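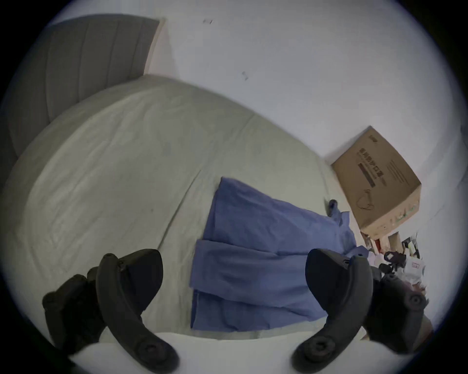

**How small should a folded piece be before it goes on the shelf?**

Small enough that the whole piece sits within the depth of the shelf with the folded edge facing out. Our shelves are 13 inches deep, so most pieces get folded in half until they come in under that, then once more if they slump.

## Bedroom and linens, Drernwood

This page covers the back bedroom at Drernwood and the way the bedding in it is folded, changed and put away. The gallery for the room is short. The notes are longer, and most of them came out of doing the same job every Thursday and writing down what made it go faster.

**The bed, mid-fold.** Pale grayish-green fitted sheet, folded blue cloth on top. The headboard is gray, upholstered, with vertical channels, and the wall is plain white.

The green reads grayer in some light and greener in other light. Next to the headboard it stays quiet, and a blue piece laid on it is easy to find again.

### The sheet

The fitted sheet is the Grastach in their palest green. It was bought to go with a darker set that has since been moved to another room. A fitted sheet that has been folded and stored will come out with creases, and this one does. A long fold across the middle of a bed usually drops out after a night's use. If it bothers you, mist it with water, pull the sheet tight from the opposite corner and leave it alone for an hour.

Corners go on in a set order:

1. Far corner at the headboard.
2. The corner diagonal to it, at the foot.
3. The other headboard corner.
4. The last one, lifting the mattress a little so the elastic gets underneath.

The label goes at the foot on the right side as you face the headboard. Not every brand sews it in the same place, so check once and mark the hem with a stitch if yours is different.

### Folding on the bed

A bed is a good folding table. It's wide, it's soft enough that cloth doesn't slide, and it's at a decent height if you kneel or sit on the edge. The drawback is that anything left on it at ten at night has to be dealt with before anyone can go to sleep.

For a flat rectangular piece, lay it out with a long side toward you. Smooth from the center to the sides with the flat of your hand. Bring the far edge to the near edge and line up the corners first, then the middle. Turn it and fold again. Press each fold once with your forearm. Pressing harder puts in a crease that shows the next time the piece is used.

For a fitted sheet, tuck the corners into one another before you lay it down. You will have a shape with two straight sides and two curved ones. Fold the curved sides in so they're hidden, then treat it as a rectangle. It won't be perfect. Ours never come out as flat as the top sheets, and they go at the bottom of the stack where it doesn't matter.

Soft knit pieces are better folded in thirds. Halves leave a thick lump at the fold and the stack leans.

### Putting away

The linen closet is on the landing. Walenico made the shelves to fit, and they're plain boards on side rails that can be moved up or down by one hole. Bedding is stored by bed, with everything for one bed kept together. We used to keep all the sheets on one shelf and all the cases on another, and it meant opening three piles to make one bed.

- Top shelf: winter blankets, in their bags from April on.
- Second shelf: the back bedroom.
- Third shelf: the front bedroom.
- Bottom shelf: towels, and the older sheets kept for painting and for the dog.

Clean sets go in on the left and get taken from the right, so the same set isn't used every time. This does more for the wear on a sheet than anything we've tried with detergent.

### The headboard

Channel tufting collects dust in the grooves. Use the narrow vacuum attachment and run it from the top of each groove to the bottom — once a month is enough in this room. A soft, dry paintbrush works for the seams. For marks on the fabric, try a damp white cloth first and blot. The cleaner from McKinnon is fine on this fabric, but test it low down on the side before using it on the face. It left a ring on an old chair cushion.

Keep the bed pulled slightly off the wall when you vacuum, then push it back. The strip of wall beside the headboard gets scuffed if the bed is dragged at an angle, so two people should move it if there are two people in the house.

### Washing

Sheets are washed every seven days when the room is in use and once before a guest arrives if it has been standing empty. Warm water, medium spin, no softener. The blue pieces went in on their own for the first few washes and now go in with the greens and grays. White goes separately.

Take the fitted sheet out of the dryer while it's still slightly damp at the elastic and put it straight back on the bed. It dries in place and pulls itself smooth. If it has to be stored, hang it over a door until the corners are dry all the way through, then fold.

### Costs for this room

| Item | Price |
|---|---|
| Grastach bedding set | $215 |
| Walenico shelves, fitted | $376 |

The headboard came with the bed and isn't priced separately. The blankets were already here.

### Still to do

The closet light needs a new pull cord. The top shelf should come down one hole so the blanket bags can be reached without the step stool. A second fitted sheet in the same green is on the list for January, when the bedding usually gets marked down.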